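# "First the kettle, then the talk"

10/11/26

When I asked Lungile Visser what I should bring to our interview, the answer was short: "Bring time." I brought time, and also a packet of biscuits, which stayed closed in my bag until I was again on the train. In this house, I learned, one does not eat during the first cup.

Lungile has taught tea evenings for 4 years, in a rented room behind the Hlongwane bakery. The evenings are called Arari, after a word that Lungile's grandmother used for the moment before guests arrive. They are small evenings. People sit, water is poured, somebody speaks or does not speak. There is no menu and there is no music.

I wanted to know first about the table, and why there is so little on it.

"When I started, I had everything," Lungile told me. "I had a tray, a cloth, flowers, three kinds of sugar. People looked at the flowers. They said very nice things about the flowers, and the tea became cold. So in February I took the cloth away, and after that the flowers. I was afraid that the guests would feel it is poor. But they began to look at the kettle."
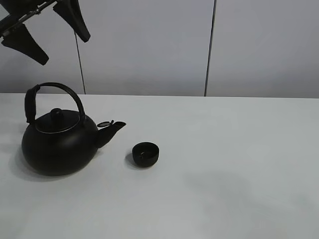

The kettle was bought second-hand, from a market stall in Cloron, and the seller asked 30 for it. Lungile offered less, was refused, walked once around the market and came back to pay the full price. "He knew that I would come back. I think he had already wrapped it."

Why black? I expected an answer about tradition, but the reason is more practical. "I had a steel one before. Everybody could see their own face in it, and they fixed their hair. A black one is quiet. Also I am lazy with polishing, you can write this."

The round form matters more to Lungile than the colour. A tall kettle, I was told, makes people sit back, and a low one makes them lean a little forward. I am not sure that I believe this, but I noticed that I was leaning forward when I heard it.

We spoke for a long time about the temperature. Lungile uses 80 degrees for the green leaves and does not want to discuss it. For the dark leaves there is more freedom. "I listen to the water. My students want a number, so I give them a number. Later they forget it, and this is good."

The students come mostly from the town of Ludura and from the villages near to it. Since the beginning 132 people have finished the short course, and some of them return only to wash the cups, which Lungile finds very touching and also useful.

And the cups? They are small, and I had to ask if this is not impractical for thirsty people.

"If you are thirsty, drink water, it is in the kitchen," Lungile said, and laughed. "A small cup is finished quickly. Then you must hold it out and somebody must fill it. So you need the other person again and again. With a big mug you can sit alone for one hour."

New students make always the same mistake: they put the cup too near to themselves. It should stand a little away from the kettle, in the free part of the table, where the person who pours can reach it without stretching over anything. Lungile moved my cup three times during our conversation and did not stop talking.

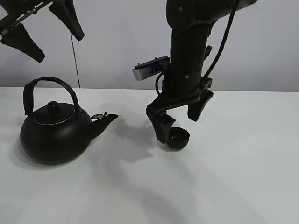
*The black kettle and one of the small cups on the white table.*

At the end I asked about plans. The bakery would like to have the room for storage, and Lungile has looked at another one, larger, with a window to the street. "It has good light. But the floor makes a noise, and I would need a second table, and then I have two tables to keep empty." The decision must be made before February.

I asked what would come along in any case, if the move happens.

"The kettle. The table, if it goes through the door. The rest we can find there." Then Lungile stood up to heat more water, and I held out my cup.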